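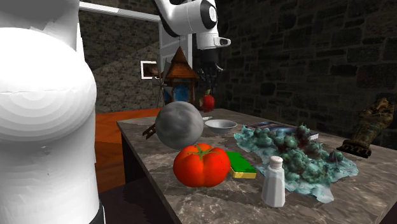

A buyer in Jamham wrote to ask whether Plider would let one person record a week's worth of demonstrations in an afternoon. It won't. It might get you through the afternoon with fewer bad takes, and that is the claim we are prepared to make for it.

Plider Teleoperation Kit
Sold by Stimness

Plider is a handheld controller and a piece of recording software for showing a robot arm a task by remote control. You move the controller, the arm follows, and the software keeps the joint positions, gripper commands and camera views together as one take. It works with a real arm or a simulated one. We suggest starting with the simulated one, where a dropped tomato costs you a reset.

What you get
Controller with wrist strap
Base station
2 USB cables
Recording software, one seat
Simulated tabletop pack with household objects and a mix of rooms

Price: $229
Extra software seat: ask us

What it does well
Picking up and putting down. Round things on a cluttered table are a fair test, and most people manage a decent fruit pick on their first day. Slow approaches record cleanly. The clutch button lets you freeze the arm, bring your hand back to a comfortable spot and carry on in the same take.

What it does less well
You can't feel anything. The trigger has a spring in it, and the spring pushes back the same way whether the gripper is closing on a sponge or a salt shaker. Other sellers call this sort of thing "natural feedback." We don't.

Depth is hard on a flat screen. Add a second camera view before you blame your hands -- or the controller.

Hand guiding, where you take hold of a real arm and push it through the motion, is supported only on arms that have their own free-drive mode. Plider records the result. It can't add the mode to an arm that lacks it.

How many takes do I need?
We don't know, and we'd be wary of a product page that says it does. The software stores up to 500 takes per project before asking you to start a new one. That is a storage limit and has nothing to do with what your model needs. Bad takes teach bad habits, so use the delete key. Vary where the objects sit, too, or you will get an arm that is very good at one corner of one table.

Compatibility
Jiang arms from version 7 of their control software onward. Older versions connect but drop the gripper signal, so we don't count them as supported. For other arms, send us the model before ordering.

Returns
Unopened kits only. The trial software is free and runs with an ordinary gamepad, so please try that first.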